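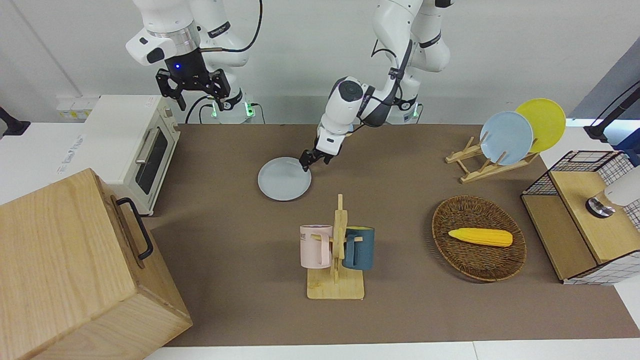
Left arm holding a light blue plate by the rim, another light blue one and a yellow one in the rack.

Gratitura Help > Robotics > Learning from demonstration

Fixed camera beats head camera in our trials, but only in one layout. Is the comparison fair?

Posted by plate_rack on 02/02/2019

I'm working on a project called Demlow. We have two arms on a mock kitchen table and we teach them by demonstration. The task is to take a plate off the table and stand it in the wooden dish rack. There is also a mug tree, a wicker basket with a toy corn cob in it, and a toaster oven. Those aren't used in the plate task but they stay on the table.

I recorded 200 demonstrations by teleoperation, with a fixed camera and a head camera running at the same time. Then I trained two policies with the same network and the same settings. One only gets the fixed view and the other only gets the head view. Each one got 60 trials on the real arms.

With everything left where it was during recording, the fixed camera policy did clearly better. The head camera policy often closed the gripper short of the rim. When I turned the rack and moved the mug tree, the order flipped. The fixed camera policy went to the old rack position and let go. The head camera policy got worse too, but it at least went to the rack.

My supervisor wants one sentence for the report saying which camera is better. I don't think I have one. Some details that may matter:

The success rule is plate standing in the rack and both grippers clear of it. No partial credit.

I ran all the fixed camera trials first and then all the head camera trials.

I placed the plate by eye each time.

The rack was in the same place in all 200 demonstrations. The plate moved around.

Is there a standard way to do this, or do I report both layouts and leave it there? I would like to avoid recording everything again if I can.

2 answers besides the short one at the end

Lachlan Niven

You can report both layouts, but I would fix the trial procedure first. The order you ran things in is a bigger problem than the cameras.
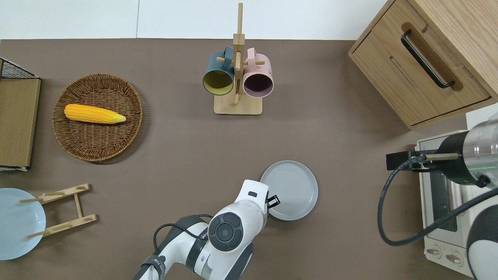
Reading time: 4 minutes

Look at what the head view has to deal with. The arms take up a lot of it. One comes in from the bottom with its gripper over part of the plate, and the other comes in from the right with a big loop of cable and partly hides the toaster oven. So at the point where the policy most needs to see the rim, some of the rim is behind the gripper. I'd expect that to give you grasps that close short, and that matches what you wrote.

The fixed view sees the plate and the rack together, and the rack never moved in your demonstrations. A policy trained on that can learn to find the plate and then drive to a memorized spot. It will look very good until you turn the rack. You have no way of telling from the first set of trials whether it ever used the rack pixels.

What I would do:

Write a list of start positions before you run anything. Mark them on the table under the plate or keep a printed overlay of the start image and line the plate up to it on screen. By eye is fine for collecting demonstrations and not fine for a comparison.

Run both policies from every start position on the list, one straight after the other, and flip a coin for which goes first. Grippers wear, calibration drifts, somebody leans on the camera stand. If all of one policy's trials come first, all of that ends up in your result.

Keep the 60 trials per policy, but split them evenly between the two layouts and decide the split beforehand. Report the two layouts in separate rows. Don't average them. The average depends only on how many of each you chose to run.

Score in stages as well as pass or fail: touched the rim, lifted, reached the rack, stands in the rack, released clear. Keep your strict rule as the main number. The stages are what will tell your supervisor that one policy fails at the grasp and the other fails at the rack – two different faults with two different fixes.

Train each policy more than once with different seeds if you have the machine time. A gap between two single training runs can be mostly luck. We had one at Carnegie Road that went away completely on the second seed, after I had already made the slides.

You don't need to throw out the recordings. Add some new ones with the rack moved and retrain on the mix. I can't give you a number, but I'd start with a small batch and look at whether the fixed camera policy begins to follow the rack. If it does, you have your answer about the cause.

Also train a third policy that gets both views. You recorded them together, so it costs you nothing on the data side. Check the timestamps first, though. If the head images lag the arm positions by even a few steps, the grasp will come out wrong in exactly the way you describe, and then you're measuring the lag.

For the report I would write something like: "With the rack in its training position, the fixed view gave more completed placements. With the rack moved, the head view did." That's two sentences. Your supervisor will live.

Comment from plate_rack: Thanks. I checked the timestamps and the head stream is late. I haven't measured by how much yet. I'll fix that and retrain before I touch the layouts.

Comment from Lachlan Niven: Good, do that first. And log whatever offset you correct by, per recording. Ours changed whenever the computer was restarted.

tmv

You just need more data. 200 is small. We used 2,000 for a drawer task and the camera question stopped mattering.

Comment from Lachlan Niven: Did the drawer move between demonstrations? If it didn't, 2,000 of the same layout has the same problem.

Comment from tmv: It was bolted down. Fair point, I guess. We didn't test it anywhere else.

oslo_b

Agree with the first answer on pairing the trials. One thing to add – decide now what you do with trials you have to stop by hand. If an arm is heading for the mug tree and you hit the stop, that should count as a failure and get its own note. We left those out in our first round and it made the worse policy look better, as it was the one being stopped. We ended up rerunning all of it in June.

And put the light blue plates and the yellow one in the start list evenly. If one color shows up more in one policy's trials you'll get asked about it.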